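Section 4. Storing the Play Produce Set

This section applies to the Zullow play kitchen collection in all rooms at Vusarholm. It replaces the sheet dated 2022-07-30. Please read the cautions at the end before handling the bags.

4.1 Basket and bag

The play food is kept in a white basket with perforated sides. A clear bag is used for transport and for storage between sessions.

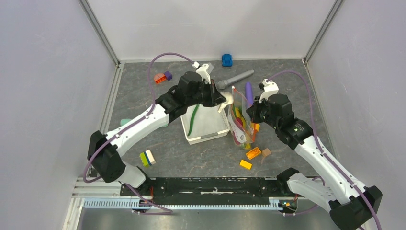
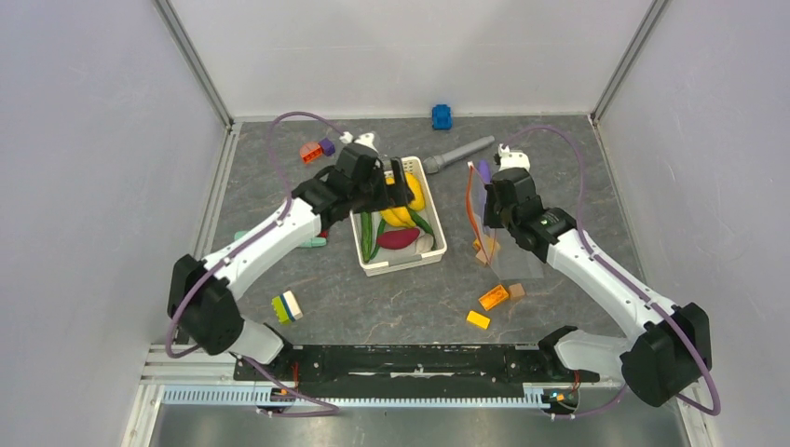
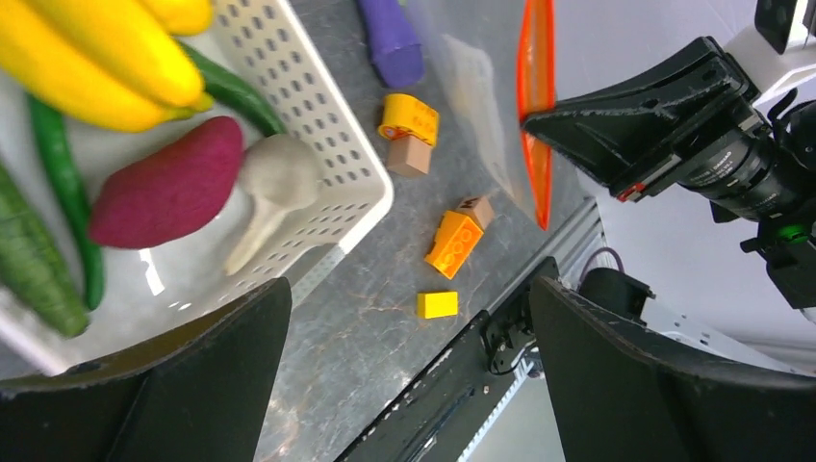
4.2 Packing the bag

1. Place the basket on a flat, clean surface.
2. Check each item for cracks, splits and peeling color. Set damaged items aside.
3. Open the bag to its full width.
4. Put long items in first – peppers, beans and cucumber – and lay them lengthwise.
5. Add the larger items, such as the banana and sweet potato.
6. Place small items last. The mushroom should lie with its cap facing up.
7. Press out excess air with the flat of the hand and close the bag.
8. Write the set number on the label. Sets issued to the Thomas Room begin at 197.

Note: Building blocks are stored separately and must not be packed with the produce.

4.3 Cautions

Do not fill a bag past 37 items. Overfilled bags may tear along the edge.

Do not leave bags within reach of children under three.

Wash items by hand in mild soapy water and dry them fully before packing. Damp items must not be sealed in a bag.

Requests for replacement pieces should be sent to Eilidh MacAulay by the end of October.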